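Farbe beim Pendlerrucksack: dunkel oder hell?

amatar_14
Sonntag, 11. März 2018
Mein alter Rucksack ist durch, am Boden sind zwei Löcher. Ich fahre jeden Tag mit dem Rad zum Bahnhof Altach und dann weiter mit dem Zug. Der neue soll 24 Liter haben und einen Brustgurt. In der engeren Wahl ist der Rascombe für 129 Euro, den gibt es in Weiß und in Dunkelblau. Im Dunkeln würde mir Weiß besser gefallen, man wird eher gesehen. Wie schnell sieht so etwas schäbig aus?

khalil_aj
Weiß würde ich lassen. Ich hatte eine weiße Umhängetasche, nach einem Winter war sie grau. Streusalz, Kettenfett, der Boden im Zug. Bei hellem Licht sieht man jeden Fleck.
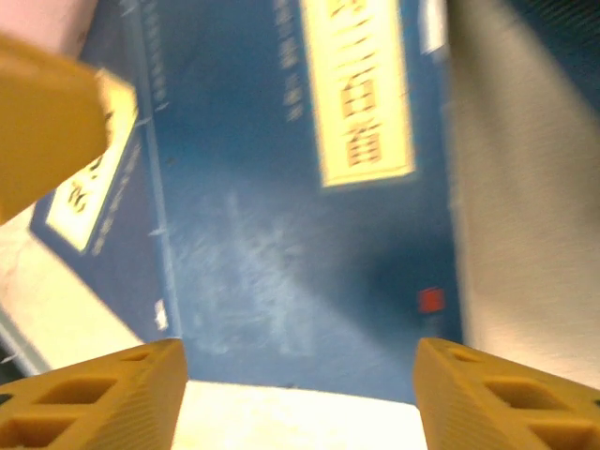 Weiß bei starkem Licht, Oberkante gerade

Für die Sichtbarkeit nimmt man eine Regenhülle in Neongelb. Die kostet 14 Euro und kommt in die Wäsche.

hiba.m
Sehe ich anders. Hülle drauf, Hülle runter, und im Zug hat man das nasse Ding in der Hand. Mein heller Rucksack ist jetzt fünf Jahre alt. Lauwarmes Wasser, Kernseife, weiche Bürste, fertig. Er ist nicht mehr wie neu, aber das ist meine Jacke auch nicht.

Radlerin_Nisreen
Kernseife ja, aber bitte nicht auf beschichtetem Stoff schrubben. Bei meinem Wisdale hat sich innen die Beschichtung gelöst, das krümelt bis heute auf die Unterlagen.

Zur Farbe: Ich bin bei Dunkelblau gelandet.

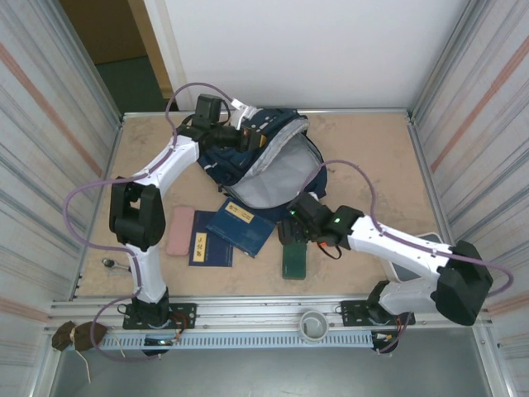 Ganz pflegefrei ist das auch nicht. Staub und helle Fusseln sieht man auf dunklem Stoff sofort, und die Schultergurte bleichen in der Sonne aus. Dafür fällt Fett kaum auf. Reflektoren habe ich seitlich angenäht — hält seit Dezember.

khalil_aj
@hiba.m: Fünf Jahre mit täglich Rad und Zug? Oder nur am Wochenende?

hiba.m
Drei Tage die Woche, auch bei Regen. Im Winter steht er im Zug auf meinem Schoß und nie auf dem Boden.

amatar_14
Danke euch. Auf den Schoß passt er bei mir selten, der Zug ist morgens zu voll. Dann wird es wohl Blau, dazu die gelbe Hülle. Weiß jemand, ob die Hülle in Größe M über 24 Liter geht, wenn außen noch die Trinkflasche steckt?

khalil_aj
Mit Flasche lieber L. Bei M rutscht der Gummizug hoch.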